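Cloltuston firm bets on hand-shown chores for its robots

Gulix, the Cloltuston automation outfit, says it now has 2,257 recordings of people doing small household jobs with a hand-held gripper, and that its robot arm will learn tidying from them. The company has been making that sort of promise since February. So far it has put out plenty of recordings and very little of the arm.

The method is simple enough. A person holds the gripper, moves it the way a robot's hand would move, and a camera on the tool takes it all in. Much of the current batch is set at a white table with a slotted plastic basket.

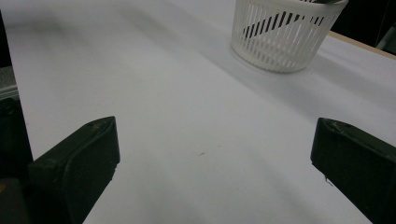
Sandamali Sikder doubts the count means much. Doing one job 100 times at the same table teaches a machine that table, she said, and she would sooner see 9 kitchens with bad light and a dog underfoot.

Gulix would not say how many rooms its recordings come from. Gayan Gazi, speaking for the firm, said variety was "on the list" and that the same basket job would be repeated at a second site, on Fraser, once the lease was signed. He would not put a month to it.

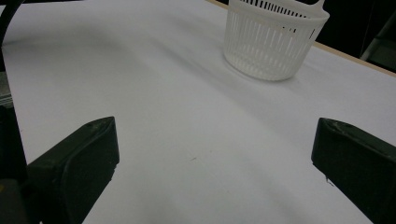
The lease is only part of the problem. A person's wrist bends in ways the arm's can't, and some of what people do without thinking may have to be thrown out before training starts. Gazi said four people check the recordings by hand. He had no figure for how many get rejected.

A rival project at Masden steers its arm by remote control instead, a slower job that at least uses the real machine. It hasn't shown a tidy kitchen either. Gulix says a public trial will follow the Fraser recordings.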